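From: Kamol Klinhom
To: Jornik drivers list
Date: 17 February 2020
Subject: Re: Overnight parking at the Beliler depot

Charoen Boonchu wrote:
> Does anyone know if the Beliler depot still lets outside trucks
> park overnight? I have a Stivo load going in first thing and
> would like to sleep close by. The number I have for the gate
> just rings and rings.

Hi Charoen, and hello to everyone else while I'm here,

Yes, they do, or at least they did when I was up there in November with a trailer full of flat-pack shelving. You want the back lot and not the front one (the front gate gets locked at night and you'll be stuck behind it until the day crew shows up, ask me how I know!). Come in off the river road, stay left past the scales, and punch in 1407 at the keypad. There were 32 spaces, and the ones along the fence are the quietest — the reefers all seem to bunch up by the office and hum away till morning.

There are 2 showers, and bring your own towel. For supper I walked over to Jankauskaitė, the little diner across from the tire shop, and had a bowl of beet soup that I still think about. They close early on weeknights, so don't dawdle over your paperwork like I did.

A few pictures, the first two with the cutting board:

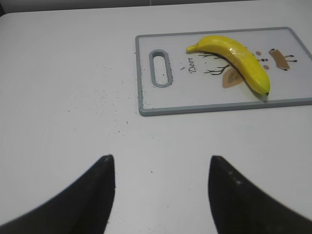
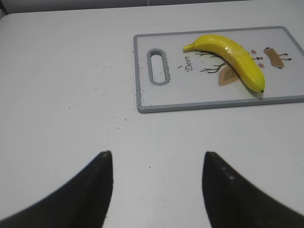
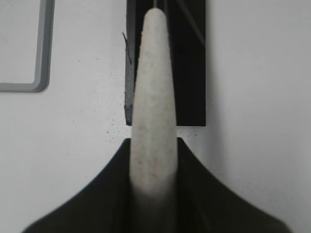

As for the phone, try the dispatch desk instead of the gate. They were very patient with me, even when I called back a second time to ask about the left turn. If the code has changed they'll give you the new one, and would you post back here if it has? I'm due up that way again myself before long.

Drive safe, and say hello to your brother for me.

Kamol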